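Equipment Planning Coordinator, Garment Handling (part-time, fixed term)
Posted 2020-11-11

Zitimeo is looking for a patient, organized person to help us work out what we should be buying next year, and what we can happily live without. Our two-arm folding benches have grown up a little at a time, with a gripper ordered one month and a cable the next, and we would love to have somebody put it all into one sensible plan before the budget closes in June.

You would be working mostly with Thabiso Kekana, who runs the benches, and with Tsz-kin Kan in purchasing. The job is 280 hours in total, spread out however suits you, and you would spend a good part of the early weeks simply standing by the tables and asking questions. Please do ask them! We have 358 lines on our parts list and a fair number of them are a mystery even to us – some are spares, some are duplicates, and some were bought for a project called Torkimero that ended before most of us got here.

After that you would be collecting quotes for arms, grippers and work tables, comparing service contracts, and writing up a plan that our director, Xolani Baloyi, can take into the budget meeting. You don't need to be an engineer. Experience with purchasing, lab management or workshop stores would all be very welcome, and so would a liking for tidy spreadsheets. 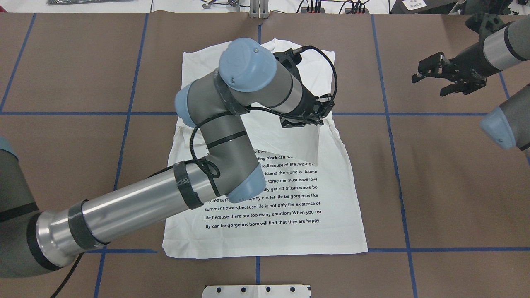

T-shirt folding on one of our two-arm benches.

To apply, send a resume and a short letter to Declan Mahuika in the Zitimeo office. Tell us about a time you helped a team decide what to buy, even if it was only a new oven for the break room. Visits to the benches before applying are very welcome, and Declan will be glad to set one up for you.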